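Club project: how do we record the power strip task so the demos are usable?
Posted in School and Club Robotics

Imier
Member, 12 posts

Hi all! I help out with an after-school robotics club and we've picked cable handling for our project this year, so the arm has to learn to coil up the cord on a power strip and lay it next to the strip. We're recording our own demonstrations with two hand-held grippers, one per hand, and the kids LOVE it (there's a line to go next). The trouble is that our takes are all over the place. Somebody starts with the plug, somebody else starts in the middle of the cord, and when we trained on the first 701 takes the arm mostly hovered and twitched. Our showcase is in July. Do we need more takes, or are we doing the takes wrong? We've got a white strip with a white cord on a pale gray board, if that matters.

Draritz
Regular, 1,325 posts

Oh, I feel this one. My group did nearly the same task last year and we threw out a whole month of takes before we got anywhere. I'd stop recording for a week and agree on how a take goes first. Ours ended up like this, and we taped it to the wall:

Step 1. Lay the strip at a slant on the left half of the board and let the cord loop out to the right, with the plug lying flat. Change the slant a little each time, but keep the plug on the board.

Step 2. Bring both grippers in over the front corners, left one pointing at the strip and right one at the empty middle. Hold still and count to two before you move.

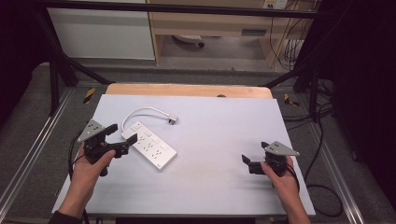
Step 3. Pick up the cord close to the strip with the left gripper, never the plug first. Then work toward the plug with the right one, slowly. Slower than that! Kids rush this every single time (so do I).

Step 4. Put the coil down, open both grippers, back off to where you started and hold still again. If you drop the cord halfway, finish the take anyway and mark it as a miss in your log so you can sort it out later.

Also watch the gripper cables. We kept dragging ours across the board and the arm learned to wait for a cable that wasn't there, which was pretty funny for one afternoon. Let them hang off the front or out to the side.

As for how many, we had over 3,000 by the end, but it was already picking up the cord fine well before that. I'd redo yours with the rules above before adding to the pile.

Negash
Member

get a darker board. white on light gray is asking for trouble

Lundton
New member

Following this because we're starting something similar with extension cords. I can't help much with the training part, but on the sorting, we let two kids watch every take and both have to say keep. It's slow and they argue a lot, but our keep folder is much cleaner now. Does anybody know if you can mix left-handed and right-handed takes? Half my group is lefties and I don't want to leave them out.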